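Stelten Projects User Guide
Section 3: Setting Up a Fixed-Fee Project

Applies to Stelten Projects for freelance accounts. Last revised July 31, 2025.

A fixed-fee project bills the client a set amount for a set scope of work. Hours can still be logged against it, but they do not appear on the invoice and do not change the amount due. Use an hourly project (Section 2) if the client has asked to be billed for time.

Before you start

You need the following:

- A client record with a billing address and a tax status. Projects can be drafted without a tax status but cannot be invoiced.
- A written scope. The Scope field accepts plain text or an attached PDF.
- Your internal rate, entered under Account > Rates. The client never sees this figure.

3.1 Create the project

1. Open Projects and select New.
2. Choose the client. The examples in this section use a client named Leltmont.
3. Set Billing Type to Fixed Fee. This setting locks when the first invoice is issued.
4. Enter the total fee in the Fee field. Do not type a currency symbol or a comma. For the Leltmont example, enter 2000.
5. Enter the payment terms in days. The default is 30.
6. Select Save Draft.

Note: The currency is taken from the client record. To bill one client in two currencies, create a second client record.

3.2 Add milestones

Milestones split the fee into parts that can be invoiced separately. A project with no milestones is invoiced in full when it is marked complete.

1. Open the draft and select the Milestones tab.
2. Select Add, then enter a name and a share of the fee. Shares may be entered as a percentage or as an amount. Do not mix the two in one project.
3. Choose a trigger: On Date, On Approval, or On Signing. Use On Signing for deposits.
4. Repeat until the Remaining line reads zero.

Caution: If Remaining is not zero, the project can still be sent to the client. The unassigned part of the fee is not billed until it is placed in a milestone.

3.3 Set the revision limit

1. Open the Scope tab.
2. Enter the number of revision rounds included in the fee. The example uses 3.
3. Choose what happens when the limit is reached. Warn Me shows a banner on your dashboard only. Offer Extra sends the client a priced change request, which must be accepted before the next round opens.
4. If you chose Offer Extra, enter the price per additional round.

A round is counted when you upload a file marked Revision. Files marked Reference are not counted. To correct a file uploaded under the wrong mark, open it and select Change Type; the count updates at once.

3.4 Check the effective rate

The Effective Rate panel divides the fee by the hours logged so far and compares the result with your internal rate. It turns amber when the effective rate falls below the internal rate. Expenses are left out unless Include Expenses is selected.

The panel is blank until the first time entry is saved. Time imported from Trerus must be approved in the Time tab before it is included. Entries rejected with error 133 have no project code; add the code in Trerus and run the import again.

3.5 Send for acceptance

1. Select Preview and read the proposal as the client will see it.
2. Confirm that the internal rate and private notes are hidden.
3. Select Send. The status changes to Awaiting Client.
4. When the client accepts, the status changes to Active and any On Signing milestone is invoiced.

Caution: Editing the fee or the scope while the status is Awaiting Client withdraws the proposal. The client must be sent a new one.

Proposals left unanswered expire at the end of the validity period set in Account > Documents. Proposals sent in December follow the same rule; the period is not extended for holidays.

3.6 Attach images to a project

Open Files, select Add, and choose one or more images. Captions are optional and print under the last image in a group.
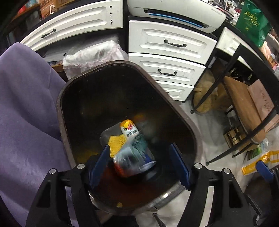
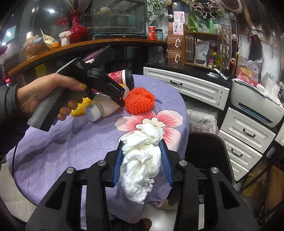 Figure 3-1. Drink can at the bin (first image); tissue on the flowered tablecloth (second image).

To keep an image out of the client's view, clear Shared before saving. Images attached to a closed project are read-only.

Section text: Zixuan Yao. For closing and archiving projects, see Section 4.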